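Recording older neighbors for a street history — releases, copies, where to keep it all?

Posted in Local History and Archives

Our block association wants to record the people who have lived longest on and near Dirker Street before the old cannery building comes down. We have a list of 31 names, most of them former cannery workers or their children. A few are in their nineties, so we would like to start soon.

We have a small grant of $800 from the city neighborhood fund. It has to cover a recorder, copying, and something printed at the end. None of us has done this before. What I need to know is what people have to sign, whether we should pay for typed transcripts, and who should hold the recordings when we are finished. The branch library says it has no room for paper but might take digital files. Two families have also offered us photo albums and I don't know if we should accept them or only scan them.

One woman has moved to be near her son and would be recorded in a hotel when she comes back to visit. Is a hotel room quiet enough, or should we look for somewhere else?

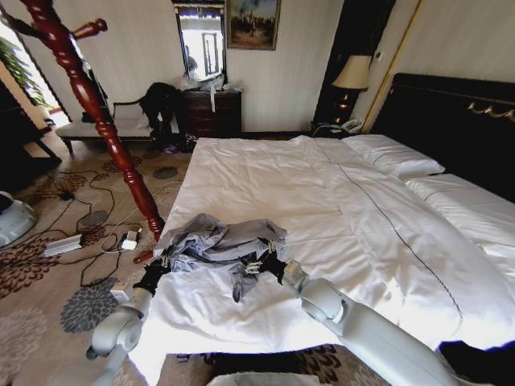 Hotel room, bed with white duvet

Posted by blockhistory_dirker

Thịnh Lưu
I worked on the Hernetti Hill recordings, which covered a neighborhood a bit larger than yours. I will take your points in the order I would do them.

Start with the release form. One page is enough. It should say who is being recorded, who is doing the recording, who will keep the copies, and what can be done with them (library use, a booklet, a website). Leave a line where the person can write in limits, such as "not until after my death" or "leave out my brother's name." Have it signed at the end of the session, when they know what they have said. Both sides keep a copy. We forgot to ask about websites on our first form and had to go back to everyone in February, by which time two people had died and their families did not agree with each other.

Talk to the library before you record anyone. Ask what file type they want and how they want the files named. If they only "might" take them, get a yes in writing from somebody, even if it is an email. We ended up with our set at the Karaca branch and a second set at the county historical society.

For transcripts, paying a typist will eat your grant. Write a time index instead. Every few minutes put down the time and the subject: "12:40, night shift, the whistle." A person doing research can find what they want from that, and you can type up full passages later for the booklet.

On the albums, scan and return. If you accept them as gifts you need a deed of gift for each one and a dry place to store them. Write the names of people in the photos while the owner is sitting with you. Use soft pencil on the back only if the owner says it is all right, otherwise keep a numbered list.

A hotel room can work. Carpet, curtains and bedding all soak up echo. Turn off the fan unit under the window and unplug the little refrigerator if there is one, and put your car keys on top of it so you remember to plug it back in. Ask the desk for a room away from the elevator. Sit close, at a corner of the table if there is a table, and record a minute of the two of you saying nothing so you can hear what is humming.

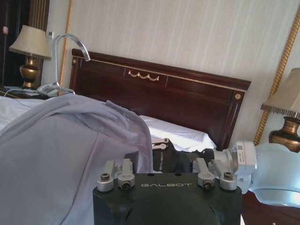
Hotel room, second view

Keep sessions to an hour and a half. Older people will often go on longer to be polite and then not want to do a second one.

marge_on_endach
We just used our phones. It was fine. People like bringing out their pictures and then you can't stop them talking! Bring cookies.

I would say don't send the list of what you plan to ask ahead of time. My uncle wrote out all his answers and read them off the paper and it was the most boring hour of tape you ever heard, and he is a funny man. Just tell them the general subject.

Also somebody will tell you a story about somebody else on the list. Decide now what you are going to do about that, we didn't and there were hard feelings over the Endach Avenue store fire.

cannerykid
I agree with most of what Thịnh wrote but not with skipping the transcripts. Hearing on old recordings gets harder as the people who knew the voices go away, and place names get lost first. If you can't do all of them, do the oldest speakers in full. High school students in our town typed for service hours and a retired teacher checked the spelling of the names.

As for the printed piece, we ran 800 copies and still have boxes of them. Print a small batch and see who asks. I am pasting in the opening of ours so you can see how short an introduction can be.

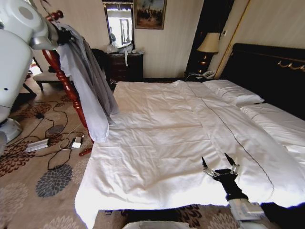 Hernetti Landing, June 2018

The families in these pages came to the Landing to work at the boatyard and the two canneries beside it. Their words are printed as they spoke them, with repeated words taken out. Where two people remember a thing differently we have printed both. The full recordings may be heard at the town library by asking at the desk.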